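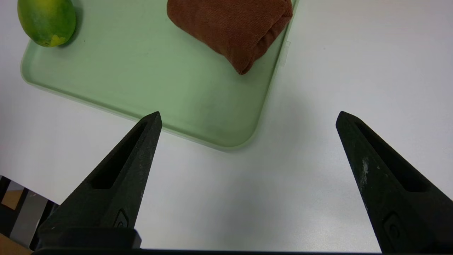

*Mango and towel on the green tray, fingers open.*

So on Tuesday I finally made it to the open day at the Tadby lab in Sotthorpe, and I could have stayed all night! Morag Gunn runs the remote control station, and she lets visitors drive after a quick lesson. You squeeze a handle, the two black fingers close - let go and they spread again. Sounds easy. It is not easy.

My task was to pick up the mango without bumping the towel. What got me was the view. You're looking out from the wrist, past the fingertips, and I kept thinking I was closer than I was. I came down short of the tray twice (Kenneth Lamont, waiting his turn behind me, found this very funny). Third try I got the mango, held it up like a trophy and then forgot I had to put it back.

Every run gets saved, good or bad, and the robot learns from them later. They had 1,983 when I sat down and Morag wants 2,000 before they train on it again. She said slow and boring is best, so mine may not be much use to anyone. Those fingers have picked up plenty of scratches along the way, too.

Folding is next on her list, with the same kind of rust-brown towel. I also watched Ustyna Stelmakh teach another arm by just grabbing it and moving it through the motion, which looked far more my speed. Doors close at 9, and the parking is around back.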